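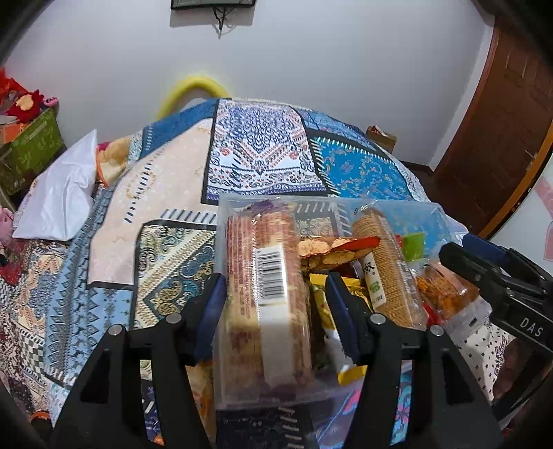
How do you keep a robotics club fed without getting crumbs in the gears?

Put everything in individual wrappers, put the wrappers in one clear box, and keep the box somewhere other than the table where the building happens.

I'm Wilma Jacobs, and I've been the snack parent for the Zallport robotics club long enough to have opinions on crackers. The kids are working on a fetch-and-carry project this term (they named it Josine, after a very patient cat), so boxes and packets are on everybody's mind anyway, and a few of these tips came straight out of their notebooks.

Choose a clear box over a pretty tin. I had a lovely tin once, with a lid that stuck, and every hungry child had to take it to the kitchen to find out what was inside. With clear plastic they can see the biscuits and the puffed snacks from across the room and make up their minds before they get up!

Stand the tall round packs upright at the ends and tuck the small things between them. Biscuits in a roll hold up surprisingly well that way, and the little foil-wrapped sweets fill in the gaps. Bags of thin crackers go in last, near the top, where nothing heavy can sit on them. If you've ever opened a bag of cracker dust at four in the afternoon in front of hungry twelve-year-olds, you'll know why I'm fussy about it.

Weigh the box once it's packed. Jeanine Geerts, our coach, has the kids write the weight on a strip of masking tape and stick it on the bottom. Our practice box came to 310 grams the first time and 252 after break, which started a long discussion about who had eaten what, and then a rather good one about how hard you need to squeeze a box that keeps getting lighter. Use your ordinary kitchen scale and set it to zero first.

Soft pads on the gripping side make a big difference with smooth plastic. For homemade grippers, the rubbery liner you put in kitchen drawers works nicely. Cut it a little large, stick it down with double-sided tape, and trim it after the tape has had the night to settle. Wipe the pads and the sides of the box with a barely damp cloth before practice, and let both dry. Hand lotion and cracker salt are equally bad news.

Practice slow lifts over something soft. A folded quilt on a bed is perfect if you're working at home, and it saves your floor and your nerves. Start low, just high enough to slip a hand underneath, and leave the lid-off tests for the end of the session.

Save your empties, too. Rinsed and dried, a snack box holds 4 sets of spare screws if you divide it with strips of cereal carton. Put a big label on it. We had a mix-up in December that I'd prefer not to repeat, and so would the boy who reached in for a biscuit.

Next time I'll write up how we get marker off the practice mats. So far it's mostly dish soap and a lot of scrubbing.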